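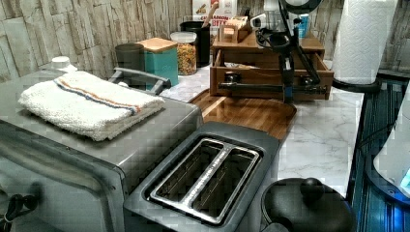 4 min read

Section 6: Setting Up Your Counter Appliances

Welcome back! If you have been following along from the start of this guide, your cupboards are sorted and the drawers are done, and now we come to the part of the kitchen that gets used before anyone is properly awake. Plenty of us keep the toaster oven and the two-slot toaster side by side, with a cutting board close at hand, and it makes a very pleasant little breakfast corner. It does need a bit of thought, though, so please read the whole section once before you start moving things (I know, I know, but it will save you carrying the oven twice).

Before you begin

Unplug everything on the counter and let it cool completely. If you made toast this morning, have another cup of coffee and come back. You will need a soft cloth, a little dish soap, a tape measure and the booklets that came with your appliances.

Placing the toaster oven

1. Wipe down the counter and dry it well. Crumbs under the feet of an oven will make it rock, and on a polished top they can leave fine scratches.

2. Set the oven down near the outlet you plan to use. Turning it at a slight angle is perfectly fine, and in a corner it often makes the door easier to reach.

3. Check the clearance given in your booklet for the back, the sides and the top, and measure it. If you can't find the booklet, leave 6 inches all the way around until you can.

4. Open the door fully and close it again. The handle should travel all the way down without touching the toaster, a pot lid or anything else you keep nearby.

5. Gather up the cord and keep it away from the door and the hot front of the oven.

CAUTION: The flat top of a toaster oven is a wonderful place to put a folded towel, and nearly everybody does it. Take the towel off before you switch the oven on, every time, along with any caps, lids or small containers that have found their way up there. The metal gets very hot and stays hot for a good while. Wait at least 20 minutes after cooking before you put anything back.

Placing the toaster

6. Stand the toaster beside the oven with its slots open to the room above. Never run it underneath a cabinet or a hanging towel.

7. Make sure the lever moves freely and that you can reach it without leaning across the oven.

8. Look down into the slots while it is unplugged. The thin guide wires inside should be straight and clear of old bread. If something is stuck, turn the toaster over and shake it gently above the sink. Please don't go in with a fork or a knife, even a wooden one.

NOTE: Don't run both appliances from one extension cord. If the breaker trips when they are on together, use them one after the other and ask an electrician to take a look at the circuit.

Boards, pots and organizers

9. A wooden cutting board can lie flat behind the toaster when it isn't needed, but bring it forward, clear of both appliances, before you slice anything. Dry it on both sides before laying it down again, as a damp board left flat may warp.

10. Wooden drawer organizers and storage containers belong toward the back wall, outside the clearance you measured in step 3. Keep the things you use daily in the easiest drawer to reach.

11. If a lidded pot lives on this stretch of counter too, park it where its lid can be lifted straight up by the knob without your sleeve brushing the toaster.

Weekly care

Pick one day and stick to it. Thursday suits our house very well, with the weekend baking still to come. Empty both crumb trays, wipe the outsides with a barely damp cloth, and swap the towel for a fresh one. Polish the chrome around the toaster slots with a dry cloth only, and let everything dry fully before you plug it back in.

Continue to Section 7: Spices, Oils and Other Small Bottles.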